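Tellside Bench Practice Pack for Two-Arm Cells
Rules, posted sheets and sign-off forms for carton work on small enclosed tables

Product code: TS-BP 73
Edition: May
Format: bound set, wipe-clean sheets, editable files
Prepared by: Domenica Brunner and Suleiman Isah, Tellside

Overview
The Practice Pack is a set of written bench rules for teams that run two small arms over a shared tabletop. It covers carton opening, folding and flattening, where both arms work on one part and their reach overlaps. The rules are written for the people who set up, start and stop the cell. They do not replace the arm maker's manual or the site risk assessment, and where either of these is stricter, the stricter rule applies.

Section 1. Part presentation
1.1 One carton on the table at a time.
1.2 The carton is placed open or flat according to the job sheet. A carton in any other state goes back to the stack.
1.3 Staples, wire and loose tape are recorded on the job sheet before the first run. Metal fasteners on a fold line are a reason to reject the carton.
1.4 Finger surfaces are wiped at each carton batch change. Paper fiber on the pads is treated as a cleaning fault and logged.

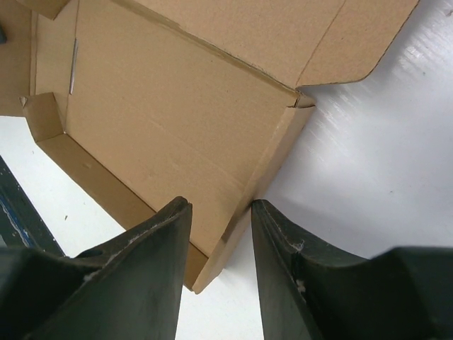
Can the pack be used with a cell that has only one arm?
Sections 1, 3 and 5 apply as written. Section 2 deals with shared reach and can be left out, provided the omission is entered on the sign-off form.

Section 2. Shared reach
2.1 Each arm has a home side. The center of the table is shared space.
2.2 The job sheet names a lead arm for every step. The second arm holds or waits.
2.3 Both arms may touch the carton together only in steps marked "joint". Joint steps run at the reduced speed set in the site file.
2.4 If one arm stops on a fault, the other stops as well. Restart is by hand, from outside the enclosure.
2.5 No person reaches past the front rail while either arm is enabled. A short reach to straighten a flap counts as a reach.

Rule 2.2 was rewritten for this edition. The earlier wording let the operator choose the lead arm during the run, and reviewers at Valmont found that two operators on the same shift had chosen differently. The lead arm is now fixed on paper before power is applied.
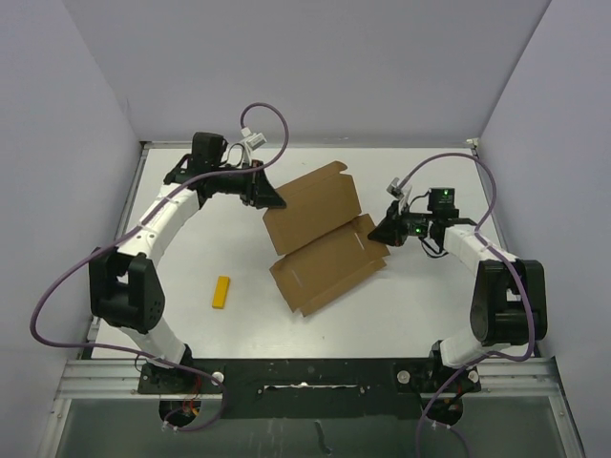 Flattened carton between the two arms, one gripper at each side.

Section 3. Cables and wrist equipment
3.1 Wrist cables are routed with enough slack for full travel and held to the link at fixed points.
3.2 A loop above the wrist is permitted. It must clear the walls and the opposite arm in every taught position.
3.3 Connectors are checked by hand with power off, at the start of each shift.
3.4 Cable ends below the table are kept clear of the operator's knees and of any drawer or door.
3.5 A cable that has been pinched is replaced. Tape repairs are not accepted.

The clearance check in 3.2 is done with both arms moved through the taught positions at the lowest speed, one person watching and one at the stop button. The check sheet has a line for each position and a column for initials. Allow up to 2 hours for a new job.

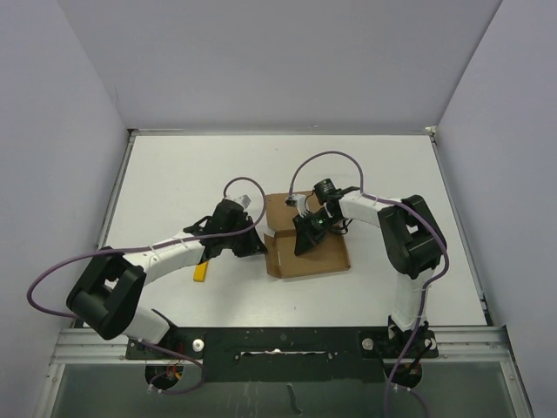

Pressing steps need their own limit, separate from the limit used for lifting. Board resists unevenly near a crease, and a force setting that flattens a panel can also drive a finger through it. The pack asks for a limit in the site file for each carton type, tested on scrap board before release. Where one gripper is down in the middle of the box and a flap is standing close to the fingers of the other, as on the table shown, the standing flap is treated as part of the work area and the second arm is held still until the pressing arm has lifted clear. This is rule 4.3. The remaining rules in Section 4 cover grip height, repeat presses and the handling of torn board.

Section 4 in short
4.1 Grip on the panel, away from the cut edge.
4.2 Press limits are set by carton type.
4.3 One arm presses, the other holds still.
4.4 No more than 3 presses on the same crease.
4.5 Torn board ends the run. The carton is removed with both arms disabled.

Section 5. Loose objects
5.1 Anything on the table that is not the carton is listed on the job sheet by color and shape.
5.2 A listed object stays on the table between runs. If it has been moved, it is put back before restart or the change is written down.
5.3 Tools, pens and cups are never listed objects.

The yellow block on this table would take one line under 5.1.
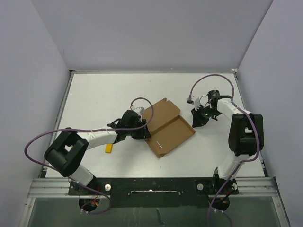
What is in the pack
Rule book, bound
Posted sheets for Sections 1 to 5
Cable check sheets
Job sheet blanks
Sign-off form, in duplicate
Editable files for all forms

Options
Csizmadia binder, steel rings, for sites that keep paper records at the cell
Nesto wall holder for posted sheets, fits outside the enclosure only

Price
Single site: $219
Replacement posted sheets: on request

Support
Questions on wording go to Teresa Figueiredo at the Tellside documents desk. Corrections are issued on the first Tuesday after review, and registered sites receive the changed sheets by mail.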